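Nastell Hand-Held Gripper, Finger Pivot Service Kit

Replacement pivot hardware for Nastell hand-held grippers with curved two-finger heads
Supplied by Herkis
Price: 1,380
Availability: In stock, ships from Takács warehouse
Warranty: 36 months on metal parts, none on pads

Overview

The Finger Pivot Service Kit replaces the screws, sleeves and return spring in the curved finger head. It corrects the late-release fault listed in service bulletin Nula, issued in September. Grippers with the fault close normally when the trigger is pulled but do not open fully when it is released. One finger, usually the right, stays partway closed until it is pushed back by hand.

The kit fits curved two-finger heads only. Flat-jaw heads use a different linkage and are not affected.

Fault description

The original pivot sleeve is a press fit in the finger. Under repeated side load the sleeve turns with the screw and works its way toward the screw head. Clearance at the joint is lost and friction rises. The return spring can no longer overcome it over the last part of travel.

The side load comes mostly from picking soft goods off a yielding surface. The operator presses down to get the tips under a fold, the surface gives, and the tips are pushed sideways against each other. Units used only on hard benches rarely show the fault.

Symptoms, in the order they usually appear:

Trigger feels heavier near full close
Tips meet off center
Cloth stays caught after trigger release
Finger remains partway closed with no load
Small screws at the joint back out

A unit showing either of the last two symptoms should be taken out of use.

Safety notice

A finger that has stuck can free itself without warning. The spring is still under load, and the finger snaps open when friction drops. Service records include two pinch injuries to the web of the thumb. Both happened while the operator was pulling fabric out of a stuck head with the other hand.

Do not clear a stuck head by hand. Set the trigger lock, place the gripper on a flat surface and free the finger with the plastic wedge in this kit. Do not use oil on the joint. Oil softens the sleeve and the fault returns sooner.

Operators who work with a gripper in each hand should put one down before clearing the other.

Kit contents

Pivot sleeves, flanged, 2
Joint screws with thread lock applied, 2
Return spring
Shim washers, 3
Plastic wedge
Hex key
Instruction sheet

The large finger bolts are reused and are not included. If a bolt head is rounded, order it separately under finger hardware.

Installation

Work with the trigger lock set. Remove the two small joint screws and lift out the old sleeves. If a sleeve has seized, warm the finger in hot water before pushing it out, then dry the parts. Clean the bore with a dry cloth. Seat the new sleeves with the flange facing outward. Fit one shim under each screw head and keep the third as a spare. Replace the spring, then tighten the screws until the finger moves freely with no side play.

Run the bench check and the soft-surface check before returning the gripper to service.

Bench check

With no load, pull the trigger to full close and release it slowly. Both fingers must return to the stop together. Repeat with the gripper turned on each side.

Soft-surface check

Lay a crumpled cloth on a mattress. Lower the head over a fold, close, lift and release. The cloth must drop without shaking the gripper. A head that passes the bench check and fails here has a sleeve that is not fully seated.
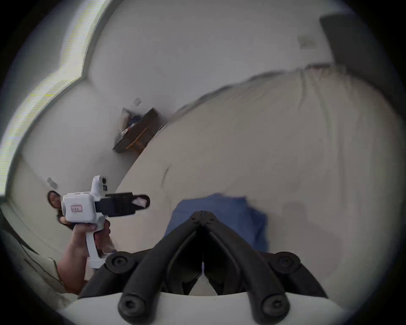

Service note

Efa Lougher of the Herkis service desk reviewed the returned heads and wrote the current instruction sheet. Her finding was that most repeat failures came from kits fitted without shims. The earlier sheet listed the shims as optional. They are required. Discard any sheet that says otherwise.

Returns

Unopened kits may be returned for a full refund. Heads sent in for fitting should be shipped with the trigger lock set and a tag marked STUCK if either finger does not open. Remove the pads before shipping.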